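Skudurden wipe-clean tablecloth, rabbit print: seven months on our kitchen table

I bought the Skudurden cloth back in May, after our old linen one finally gave up around the hem, and I have been meaning to write about it ever since. Well, it is the week of the holidays, the house is quiet, and I have a cup of tea going, so let's do it properly.

First, the look, because that is why anybody buys this one. The background is gingham, white with soft sage green and beige bands, and over that you get big white rabbits with pink cheeks, little flowers, and the word LUCKY here and there. I was worried it would feel like a nursery. My sister-in-law said as much when she saw the package! But the green is so gentle that the whole thing settles down once it is on a table, and I have grown very fond of those rabbits. Grown-up guests smile at it, which I can't say for the linen.

Now for daily life. We eat on it, the kids paint on it, and I run a small card and ribbon business from it three evenings a week, so it takes a beating. Tomato sauce wipes off if you catch it the same evening. Turmeric does not, and I have a faint yellow patch at my end of the table to prove it. Ballpoint comes off with a dab of dish soap and some patience. I would keep hot pans well away from it (we use two trivets and have had no trouble).

The fold lines from the package were stubborn. The leaflet says to leave the cloth flat overnight, and after one night mine still had a ridge down the middle that made my water glass lean. It took most of a week, plus a warm towel laid over the worst of it, before everything sat flat. I would have liked a rolled version, and I told Grolero so when I ordered. They wrote back kindly but they only carry it folded.

What has surprised me most is how well it holds up to parcels. Cardboard used to drag on the linen and pull threads, and I was forever straightening the thing. On this one a heavy box slides across with hardly a push, and I haven't found a single scuff where I pack.
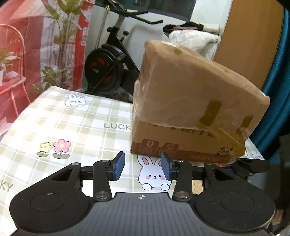 Hlongwane
Home and table reviewer, Caltmont
Thu 27 December

Two small grumbles before I let you go. The edges are cut plain with no hem, and one corner at our house has started to curl up a little. And there is only the one size, so if your table seats more than six, measure before you order, as the overhang on ours is already on the short side.

Would I buy it again? Yes, and I have my eye on a second one for the porch table when the warm weather comes back.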